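Packed lunches, week whatever

Right. Quick one as I've got half an hour before the school run and I promised Anahera I'd write this up, she's been asking since June.

So we stopped buying lunch out. Both of us. I did the sums from the bank app one evening, which was a mistake to do before bed: 1,627 pounds in a year. On sandwiches! Mostly the same sandwich. Ketill's share was worse than mine and he'd like it noted that his work canteen shut, so fine, noted.

Anyway. We've been making our own for a good while now and I've got opinions.

What we eat

Boring stuff. Cheese and pickle, egg, last night's chicken, hummus with too much lemon. Soup in a flask if it's cold, which it mostly is, even now. I tried the pretty jar salads for a bit and ended up with dressing through my bag and all over a library book. Had to pay for the book. Never again.

Bread is the thing I was wrong about. I thought fresh every day or don't bother. No. Slice it, freeze it, make the sandwich from frozen in the morning and it's fine by twelve. Comfort told me this years ago and I ignored her becuase I'm like that.

When

Night before. I know everyone says it. I fought it for ages, I'm useless in the evening, but I'm worse at seven in the morning with somebody shouting about a missing PE shoe. Takes ten minutes if the washing up's done. If the washing up isn't done it takes an hour and I sulk.

Sunday I roast a tray of whatever's in the bottom of the fridge. Peppers, the sad half onion, carrots. Goes in wraps, goes in couscous, goes in an omelette if we run out of ideas by Thursday. Small tray, small oven, don't bother heating the big one for it. 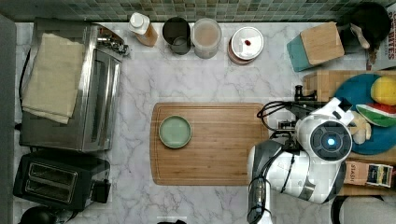
Boxes

Had a drawer of takeaway tubs with no lids. Threw the lot out. Bought 2 proper boxes, one each, the Brikari ones with clips down the sides. Not cheap but they don't leak, and I've dropped mine down the station steps. One clip's gone a bit stiff. Ketill left his on the train in the first fortnight and got it back from lost property with the fork still in it, which I thought was nice of someone.

Don't buy a set with twelve sizes. You'll use the same one every day and the rest will breed.

The bit that's hard

Fridays. By Friday I want chips. We gave up and made Friday a buy-something day and it's gone much better since, I don't feel hard done by and I look forward to it. Gilang at work thinks this is cheating. Gilang eats crackers at his desk so I'm not taking notes.

Also people. If the whole office is going out I go out. I'm not sitting there with my egg sandwich making a point.

Money so far

Haven't worked it out properly. Groceries have gone up a bit, obviously, and I bought a flask, and there was the library book. But there's more left at the end of the month than there was and some of it's gone in the holiday pot. Will do real numbers when I've got the patience.

Next time: Lamisi's peanut soup, if she'll let me post it. She says I put in too much ginger. Got to run, it's twenty past and I can't find my keys.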